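In defence of the slow reply

I got a message from my cousin in February that said only "??". It had been four hours since her last one. In those four hours I'd been to the dentist, bought potatoes and sat on a bus next to a man with a cello, and I'd enjoyed all of it. But there it was, "??", and I felt like a child caught hiding in the coat cupboard.

I think we've got ourselves into a daft spot with replies. When I worked at the Gisen office (this was before phones did everything) post came in at 9 and went out in the afternoon, and if you wrote to the Foltitz branch you heard back by the end of the week. People grumbled about plenty, mostly the heating, but I don't remember anyone grumbling about that. 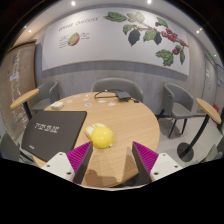
Now I have 1,655 unread emails. I'm not proud of it, but I'm not losing sleep either. Most are from shops. A fair few are from people who wrote at eleven at night and wrote again at breakfast to say never mind, sorted it. Those are my favourites - the problem went away while I was asleep, and I didn't have to lift a finger!

My neighbours think I'm rude, I know they do. There's a group chat for our end of Bridel, and one Saturday it managed 200 messages about a skip. I read them on the Sunday with a pot of tea, all in one go, and I'd say I followed the skip business better than the people who were in it. By then everybody had calmed down and the skip had gone.

What I'd like is for a day to be normal again. A day for a message, a week for a letter, and if the house is on fire then ring me, that's what ringing is for. My best friend and I write proper long emails every 19 days or so, whenever one of us has something to tell, and I know far more about her life than I do about anyone who sends me thumbs.

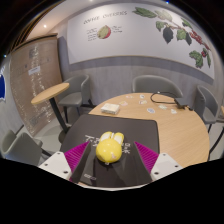 Isn't it unkind to keep people waiting?

It can be, if they're worried or stuck, and I do try to spot those and answer them first. The rest of the time I think a late answer with some thought in it is the kinder one. I did write back to my cousin, by the way, the next morning, two whole pages of it. She wanted to know if I still had her casserole dish.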